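Altlow Widum Gridded Table Paper

Item 151 (flat sheets)
Item 296 (roll)

Widum is an uncoated white paper printed on one side with a square grid. It is made for covering a work surface where parts, fabric, leather, prints or plant material have to be laid out square to each other. It is sold flat for single tables and on a roll for long benches.

Specifications
Color: white
Grid: square, 10 mm pitch, printed one side
Reverse: blank
Finish: uncoated, matte
Ink: water-resistant after curing, not solvent-resistant
Formats: flat sheets, packed in a rigid mailer; roll, wound print side in on a card core
Packing unit: 10 sheets (151); single roll (296)

Print accuracy
The grid is printed before the paper is cut. The cut edge is not a reference edge and may run slightly off the printed lines. Measure from a grid line, never from the edge of the sheet.

Paper takes up moisture from the air and changes size as it does so, more across the grain than along it. The grain runs along the long side of the sheet and along the length of the roll. For layout, pattern checks and sorting the change can be ignored. The product is not a measuring instrument and is not supplied with a calibration certificate. Customers who need a stable grid should order Traleck film, which is printed from the same artwork on polyester.

Fitting to a table
Wipe the table and let it dry. Crumbs and dried glue show through as bumps and will tear the paper when a blade passes over them.

Unpack flat sheets and leave them in the room overnight. Roll stock should be cut to length, turned print side up, and weighted at the corners until it lies down. Rolling it backward to remove the curl leaves creases in the first turns and is not advised.

Fix with low-tack tape at the corners. On tables that are used all day, tape the full length of the front edge as well, where sleeves catch it. Spray adhesive can be used on laminate and glass. Do not use it on oiled or waxed wood.

Where two sheets meet, overlap them by one square and cut through both layers with a straightedge, then remove the offcuts. A butt joint made from the factory edges will not keep the grid in step.

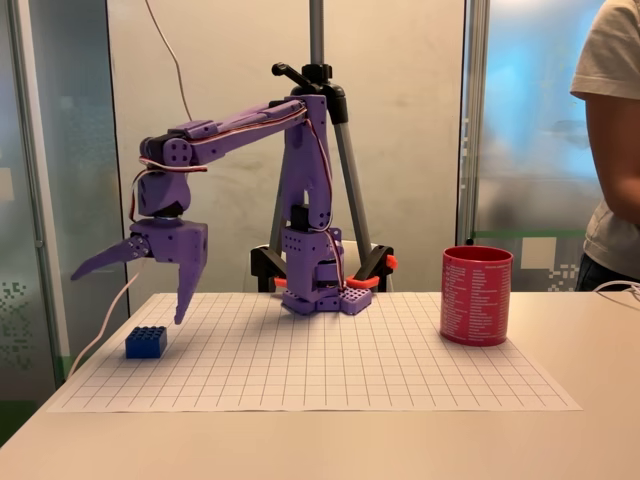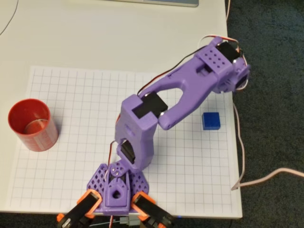 Grid sheet laid on a white tabletop, two views.

Marking and cleaning
Pencil, ballpoint and fiber-tip pens all take well on the surface. Fiber-tip ink will spread a little on the unprinted reverse. Pencil can be erased without lifting the grid if a soft white eraser is used.

A dry cloth or a bench brush is enough for dust. The sheet can be blotted with a damp cloth but should not be rubbed while wet. Coffee, oil and dye will stain. Acetone and alcohol remove the printed lines.

Cutting
Widum is a cover, and gives no protection to the table under it. Put a cutting mat on top of the paper for knife work. A rotary cutter used directly on the sheet will go through at the first pass.

Storage
Store flat sheets in the mailer, on a shelf, away from heating pipes. Store rolls lying down or upright with the end caps in place. The paper yellows in direct sunlight. Part rolls should be closed with the paper band supplied, as rubber bands dent the outer layers.

Ordering
Both items are kept in stock. Orders received before noon leave the same day, except on Thursday, when the warehouse at Rugemalira is closed for loading and orders go out the next morning. The minimum order for 151 is 2 packs. There is no minimum for 296.

Other grid spacings and one-color logos can be printed to order on the roll format only. Send artwork as a vector file and state which side of the roll is to carry the logo. A printed proof strip is sent for approval before the run.

Technical questions about paper, ink or custom grids: Dinesh Tiwari, product desk.

Related items
Traleck gridded film
Low-tack tape, white
Spare end caps for 296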